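Provora Grasp Planning Package: Review of a Method for Mixed Household Items

Prepared by Zorica Shehu and Charoen Chuensuk, Boltotitz Laboratory 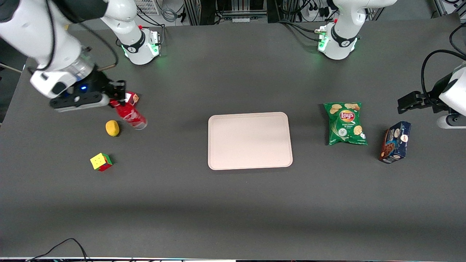 Scope of the review

Provora is a software package for two-arm tabletop manipulation. It implements a published method in which one learned policy controls both arms and decides, item by item, which of them should act. The laboratory evaluated it in January as a possible replacement for Ackah, the scripted planner used in our sorting studies.

Our interest was limited to one claim: that a policy trained on a modest number of demonstrations can handle items of very different shape and stiffness without separate settings for each. The test items were ordinary goods, among them a Coca-Cola bottle, a sponge, a Rubik's cube, a bag of Lay's potato chips and a box of chocolate cookies. A shallow pink tray served as the target.

Training and setup

Jae-hoon Ham recorded 600 demonstrations. Training was completed on the laboratory's own hardware and required no changes to the arms or the parallel grippers. The installation guide is clear on calibration but weak on camera placement, and we lost most of a morning to a sign error in the sample configuration file.

Results

Over 749 trials, the policy performed best on the cube and the cookie box. The sponge also gave little trouble. Results on the bottle were acceptable, although the policy often gripped it toward one end and then carried it at a steep tilt. Ackah picks the same bottle more neatly when its position is known in advance – a condition that seldom holds in our work.

The chip bag remains the weak point. Fingers closing on the middle of the bag tended to slide off, and the policy repeated the same approach up to 60 times before the operator stopped the run. The authors of the method acknowledge difficulty with soft packaging. We would have preferred a retry limit in the default settings.

The choice of arm was sound in most trials. Where an item lay near the center line, both arms occasionally began to move, and one then withdrew. No collisions were recorded.

Documentation and support

Wenceslao Medrano handled correspondence with the developers, who answered 2 of our questions in full and referred the others to a later release. Logging is thorough, and the replay tool is the best we have used.

Recommendation

The laboratory will adopt Provora for studies involving rigid items and will keep Ackah for work with fixed positions. Groups working mainly with bags or pouches should wait for the next version.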